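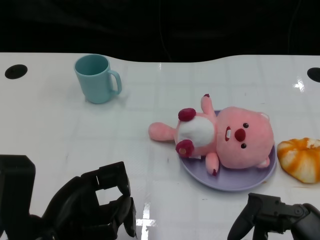
Book Mail, a Cover Reveal and a Giveaway!

2026-09-08

Hello hello, reader friends! I have been sitting on this post for two whole weeks and I am so happy I can finally hit publish. If you've been around the blog for a while you know I went completely nuts for Cabanatuan, Noboru Kuroda's last novel (I made my sister read it, then my dentist, then my sister's book club). Well, the new one is called Prunus, it comes out in November, and I get to share the cover with you over the next few days – plus I have copies to give away!

First, what it's about, without spoiling anything. Hana inherits a plum orchard from an uncle she met exactly once, at a wedding, where he told her that her shoes were wrong for the weather. She plans to sell the land and be home in a week. Then she finds his pruning diaries, and one of them mentions a woman nobody in the family has ever talked about. There's a mystery in it, sort of, but mostly it's a story about two neighbors who have been angry for so long that they've forgotten how to stop. I cried on page 297. I'm telling you the page so you can plan ahead and not be on a bus like I was.

My early copy is 389 pages and I finished it in three evenings, which is fast for me these days. The middle does slow down a bit. There's a long stretch about grafting that I skimmed the first time and then went back to, and I'm glad I did, as it matters later on. I also wanted more of Grindard, the grumpy old dog, who disappears for several chapters and had me worried sick. (He's fine! I asked before I kept going. I always ask about the dog.)

I got to send Noboru a few questions by email and he was so kind about it. I wanted to know if he outlines, and he wrote back, "I outline the ending and then I avoid it for as long as I can." He also told me Hana was a man in the first draft and that the book didn't start moving until he changed it. The full Q&A goes up next week, so come back for that – he has very strong opinions on prologues.

Now for the giveaway! Starwood Press is offering 2 signed copies, plus a set of bookmarks for each winner. To enter, leave a comment telling me the last book that made you stay up too late. You can get an extra entry by signing up for my newsletter over in the sidebar. US and Canada only this time, sorry! I'll close the comments in 20 days and email the winners, so please use an address you check.

Next on my pile is a very fat fantasy that I promised a friend I'd try, and then a reread of Cabanatuan before the Prunus launch party. I've already started a list of snacks. If you've read it too, come talk to me about chapter nine, I still have feelings!

Happy reading,
xo

Posted in: Cover Reveals, Giveaways, Literary Fiction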